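Education & Technology | Student Projects

17th January
By Albertina Gouveia

On the second floor of the Salgado Technical School, the robotics class meets in a room that was once used for drafting. The long tables remain, and so do the tall north windows. Most of the work, however, now takes place on screens. Students in the school's final two years spend the fall and winter building simulated workspaces in which a robot arm must find, approach and move simple objects. Only in spring will they be given time on the school's single physical arm.

The course, known as Skolorent, was introduced in September and enrolled 49 students in its first term. It is directed by Graça Matos, who taught mechanics at Salgado for eight years before she was asked to prepare a program in automation. Her proposal to the school board ran to 54 pages and made one request that met with some resistance: that no student should operate hardware until he or she had completed a full project in simulation.

"There was a concern that young people would lose interest if they were not allowed to touch a machine," Ms. Matos said. "I understood the concern. My own experience was that a class of that size, sharing one arm, spends most of its time standing in line."

The students work in teams. Each team receives a virtual wooden tabletop, a small collection of shapes, and a written task. They must decide where the cameras of the simulated workspace are to be placed, how the objects are to be colored and textured, and how the arm is to judge distance. A team may, for instance, be asked to have the arm pick up a small block that lies close to a much larger one, without disturbing the larger one. The task is easy to state. Most teams have needed several weeks to complete it.

Camera placement has proved to be the most demanding part of the assignment. A view from high above the table shows every object but gives little sense of height. A view from close to the table shows the faces and edges of an object in detail, yet a single large item can fill nearly all of it. Teams are required to submit views of both kinds and to defend their choices in writing.
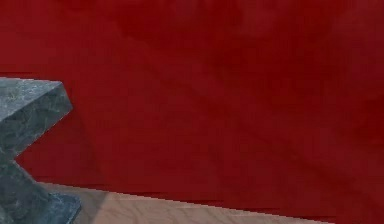
A close view from a simulated workspace, with a gray marbled object set against a large red surface and a narrow strip of wooden tabletop below.

Views of this kind are discussed at length in the weekly review, which is held on the last afternoon of the school week and is open to students from other courses. A team projects its work on the wall and the others put questions to it. How would the arm know where one object ends and the next begins? Could a shadow on the wood be taken for part of the object? Would the same program succeed if the colors were exchanged? The presenting team is expected to answer from its test records, and an answer of "we think so" is returned with a request for further trials.

The test records are kept in a shared notebook, and the standard for them is strict. Every trial is entered, including those in which the arm closed on nothing at all. One team recorded 131 trials before its first written report was accepted. Its members have since been asked to advise the younger students on record keeping, a duty they have accepted with good humor.

Surface texture is a second area of study. In the first weeks, teams used plain colors throughout, and their programs performed well. Ms. Matos then asked them to apply patterns resembling stone, wood grain or uneven paint. Several programs that had been considered finished no longer located the edges of an object with any accuracy. The exercise is now a fixed part of the course and takes place in the fifth week.

The software used in class is maintained by Florura, a small firm in the neighboring district that supplies teaching materials to technical schools. Two of its engineers visit once a month to answer questions and to collect reports of faults. Students are encouraged to write these reports themselves, in complete sentences and with the steps needed to reproduce the fault. Ms. Matos grades them as she would any other written work.

In the spring, selected teams will represent the school at the Stomambridge Student Automation Meeting, where entries are judged in two rounds. The first is held entirely in simulation, using a tabletop that the teams have not seen in advance. The second requires the same program to run on a physical arm provided by the organizers. Salgado has entered the meeting once before, in the mechanical design category, and did not advance beyond the first round.

Preparation for the meeting takes place after regular hours. Attendance is voluntary, but almost 54 percent of the class has taken part since the sessions began. The room stays open until early evening, and older students supervise the workstations while Ms. Matos meets with individual teams.

The school has also begun to consider what will follow the first year. A second-level course would allow graduates of Skolorent to design tasks for incoming students, including the choice of objects and the rules for scoring. Ms. Matos has prepared an outline and expects to present it to the board before the end of the school year. She has asked that the drafting tables be kept.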